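Week 6: Folds, faults and reading a landscape
Handout for the evening geology course, Bandon
Tutor: Eoin Ó Conaill

Last week we finished with sediment settling in flat layers, and several of you asked the obvious question: so why is hardly anything flat when we go out and look at it? Great question, and tonight is the answer!

Start with the words. A fold that arches upwards is an anticline (older rocks in the middle once it has been worn down). One that sags is a syncline, with the younger rocks in the middle. The line along which a bed bends most sharply is the hinge, and the sloping sides are the limbs. Please learn these four, we'll use them every week from now on.

Rock folds when it is squeezed slowly, usually while it is deep and warm. Squeeze it quickly, or near the surface where it is cold, and it tends to snap, and then we have a fault. You will often find both in one cliff. The rocks of West Cork were folded near the end of the Carboniferous, when continents were closing up to the south of us, and the folds here run roughly east to west. Look at a map of the coast with that in mind and the long bays and headlands start to make sense. I still get a thrill from it.

Cloth is a lovely thing to practise on at home. Find the ridges, decide which way they run, then work out which way you'd have to push to make them.
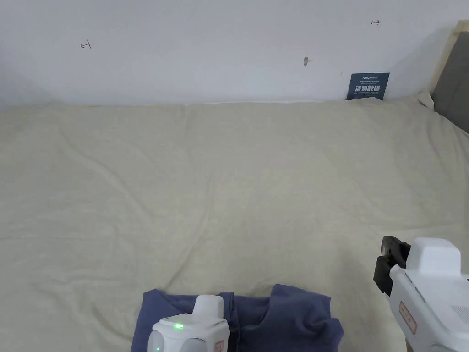

Fig. 3. Long, shallow wrinkles running diagonally across a bed sheet.

A word of warning about scale. Cloth has almost no thickness and rock has plenty. Thick, stiff beds make broad, open folds; thin ones crumple into small tight folds, and where the two are stacked together you get small folds riding on the backs of big ones. Measure the small ones! They often lean the same way as the large fold you can't see.

Dip and strike: strike is the compass direction of a level line drawn on the bed. Dip is the steepest slope down from it, always at right angles to strike. Write strike as three figures and dip as two, with a letter for direction, so 081/35 S.

For next week: read the chapter on faults and bring a protractor. The field trip is in June, boots essential.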